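Printing a folded booklet at home, pages come out in the wrong order

Zulmira Calado
August 2018

I'm putting together a 16 page program for our choir concert in September. It's half a letter sheet per page, folded down the middle and stapled. The file is done and it looks fine on the screen. When I print it double sided and fold it, page 2 is upside down behind page 1 and page 3 is nowhere near where it should be. The printer is an old Wuisan that prints on both sides by itself. Do I have to move all the pages around by hand? I need 54 copies and I don't want to waste paper finding out.

Replies

Eron
Take it to a copy shop. Mine did a booklet for me last year and it was ready the same afternoon.

Adelino Seixas
You don't have to move anything. Save the file as a PDF with the pages in normal reading order, one after another, and let the print window do the sorting. Most PDF readers have a setting called Booklet. Pick that, set the paper to letter, and set both sides to "flip on short edge". The upside down page is almost certainly the flip setting. Long edge is the usual default and it's wrong for a booklet.

Your page count has to divide by four. Sixteen is fine and gives you four sheets per copy. If you add a page later, you'll need to add blanks until you reach the next multiple of four.

Print one copy first, fold it and read it through. Then do the rest in batches of 10 copies — the small Wuisan trays don't hold much, and if it jams you want to know which copy you were on. Turn on "collate" so each booklet comes out together.

For stapling you need a long-reach stapler. A regular one won't get to the fold. Staple from the outside with the booklet open, then fold.

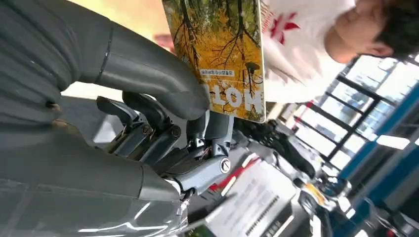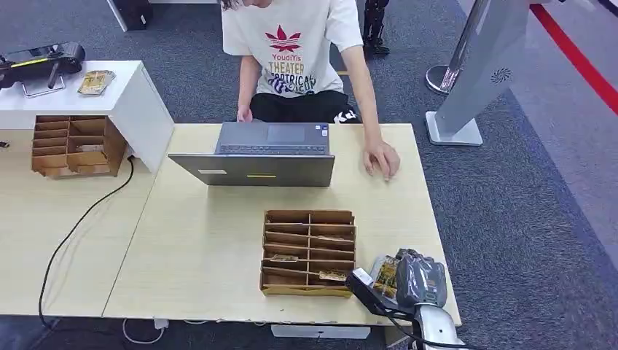
Paper weight
Ordinary copy paper works for the inside. For a heavier cover, print page 1, 2, 15 and 16 as a separate job, and check that your printer will take card stock on both sides. Mine won't, so I feed it by hand.

Drallholm
Agree on the short edge flip. Also leave a wider margin on the side by the fold. I used a quarter inch on mine and it was tight.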